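January, notebook of the handling bench, afternoon

Spent the time after lunch on the equipment plan for next year. Lai-ching wants one page by the end of the month, so I write down my thinking first and make it short later.

### 1. Gripper fingers

We have two quotations. Grandell offers a full gripper for 2,329, with mounts and one set of fingers. Bremgate sells only the finger sets, 170 for each set, and we would keep the gripper we have. The limit for one item without a second signature is 2,000, so the Grandell one needs Branwen to sign also. Gert thinks she will agree, but she will ask why the flat fingers are not enough.

My answer for her is small round things. Boxes and blocks are no problem for flat plates. A little bottle with a nozzle cap, lying on its side, is harder: the cap and the body do not give the same shape to hold, and a smooth body can roll away when one finger touches before the other.

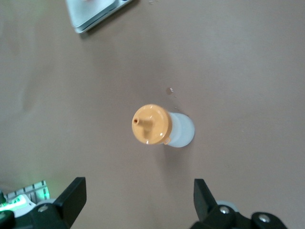 ### 2. What I would order

- Two Bremgate finger sets with soft pads, 340 together. I would take these first, before any decision on the full gripper.
- Spare screws for the finger mounts. Su-chen says the supplier sells them only in bags of 34 -- too many, but they are cheap and we can share with the other bench.
- A table mat with more grip. No price yet. Hsiu-ying will ask Shek.

I would not put a second camera in this budget. The wrist view shows a bottle well enough for planning the approach, and the money is better used for the fingers.

### 3. Still open

Delivery time from Bremgate is not written in the quotation. Gert to telephone them.

Does the Grandell price include the adapter plate? I read it two times and I am still not sure.

If we buy the pads, I want the same list of objects tested before and after, small bottles included. Su-chen keeps the list in the Grado folder -- please do not make a new copy.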